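Taking a group to a robot open day – what to ask, where to stand?

Glykeria Nikolaidis
Posted in Visits and Open Days

Need some quick advice. I went to the Duan open day in Wistgate by myself in November and now my school wants me to take a class to the next one. Two arm robot, they call it Eta, and the job that day was shoes. Floor to rack, rack to floor, and a bit of dirt on the floor to deal with too. White floor, metal rack, canvas sneakers. Sounds dull, wasn't.

Trouble is I only half followed it. There was a screen with the wrist cameras on it and I kept looking at that instead of the robot, so I missed half of what the arms were doing. I saved a couple of the stills they put up for visitors.

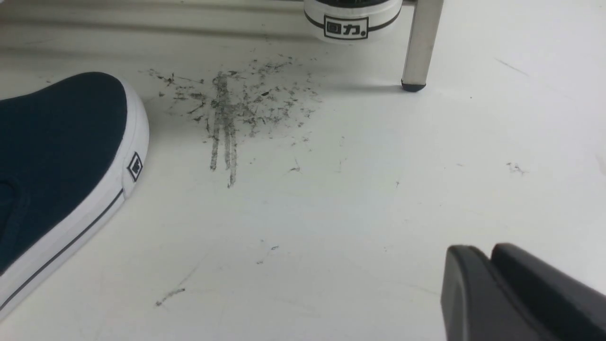
My kids are 12 and 13 and they will have a million questions. We get a 45 minute slot. Is that enough? The day I went there was a talk first, then the demo, then people sort of wandered up to the tape and asked things. I couldn't hear most of the talk because I was at the back. More than 100 people came through by lunch, so they said, and it felt like it.

Also not sure what to tell them to look at. The robot itself or the screen? On the screen you mostly get floor and a leg of the rack and you have to work out which arm you are seeing. A man next to me thought it was broken, it had just stopped for a bit. 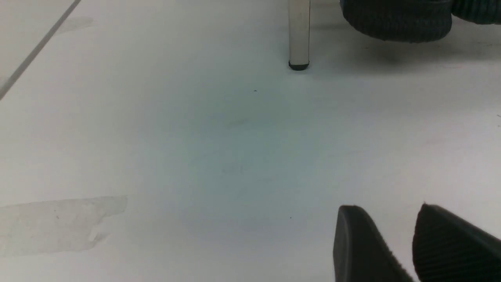
And can they ask for a task? One boy in my class will definately want to hand it his own shoe. I don't want to promise and then look silly. Any tips from people who have been, or who run these things. Worksheets? Is the thing driven by a person or does it go on its own, I never got a straight answer on that.

Thanks, typing this between classes so sorry for the mess.

Ehab Ouali
Answered · marked as helpful

I help out on the demo floor there so can answer some of this. In a rush, in no order.

Time. 45 is fine if you skip the talk. Email ahead and say school group, they will put you straight in at the demo. Talk is aimed at adults anyway, lots about funding.

Where to stand. Left side of the tape, not the front. From the front the arms block the rack. Shorter kids first row, sitting down. The tape is there for the arms, please no leaning over for photos.

What to look at. Both, but one at a time. Do one full run watching the robot only. Then turn around and do the next run watching only the screen. Ask them to say which hand is which before they peek. Works really well with that age, they get loud about it. The wrist pictures are low down and close, so the fingers look huge and everything else looks far off. Good thing to have them draw. 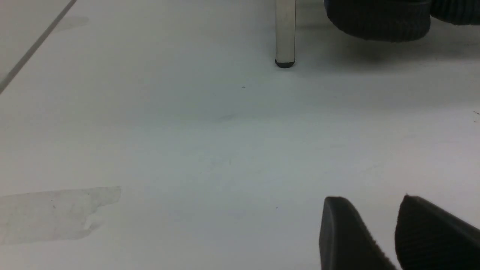
Wrist view. Open fingers at bottom right, metal leg with its black foot at the top.

Pauses. Normal. It stops between moves and people always start talking at that point. Tell them before you go in that a stop doesn't mean broken.

Person or on its own – both, depends on the hour. Morning runs usually have somebody driving it, later ones might not. Just ask at the start "who is driving this one", whoever is on the floor will tell you straight.

Own shoes, no. Sorry. We stick with the set that's out. Canvas sneakers, the slides up top, that sort of thing. He can pick which shoe goes next if he asks nicely and it isn't busy.

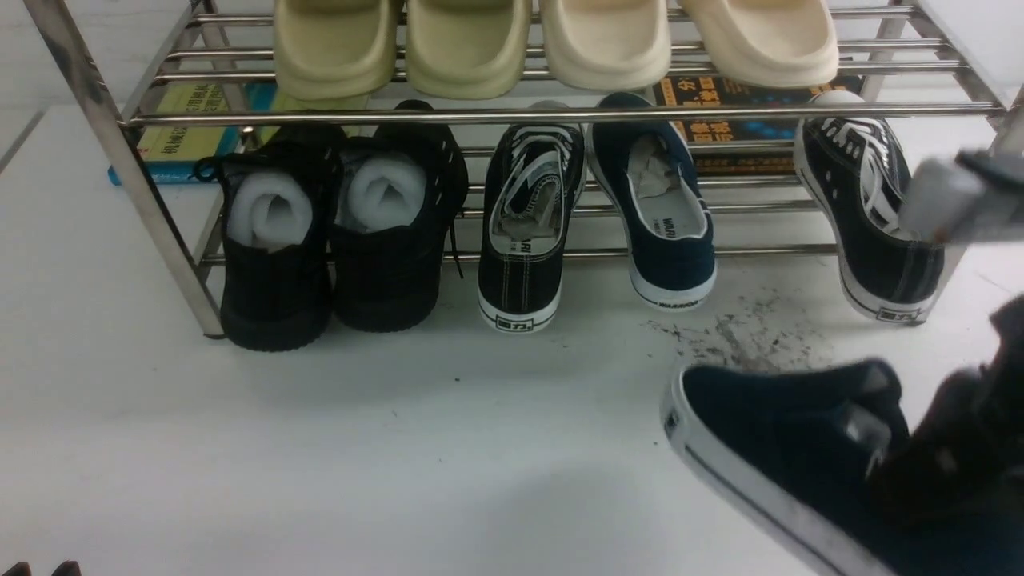
Ask about grip. Best question a kid ever gave me was how hard does it squeeze. Canvas is soft and the sole isn't, so where you grab it matters a lot, and the person driving can talk about that for ages. Ask about the laces too.

Worksheet, there is one, the Prestent sheet. Two pages, and the second page is a bit babyish for 13. I'd print page one only and leave the back blank for drawing.

Bring seven or so kids up at a time, rest of them at the screen, swap halfway. Any more than that at the tape and the ones behind see nothing but heads. Bathrooms are down the hall by the side door, go before.

wistgate_dad
Answered

Went with my daughter, same one I think. She liked the shoes, I liked the coffee. Parking is bad. Use the lot behind the library, the street is all permits and the fine was not worth it.

Somebody in line said the fingers cost 800 dollars, no idea if thats true so maybe get your kids to ask.

Glykeria Nikolaidis
Reply to Ehab Ouali

Perfect, this is what I needed. Emailing them tonight. Will do the two runs idea, and page one only. I'll break it to him gently re his shoe.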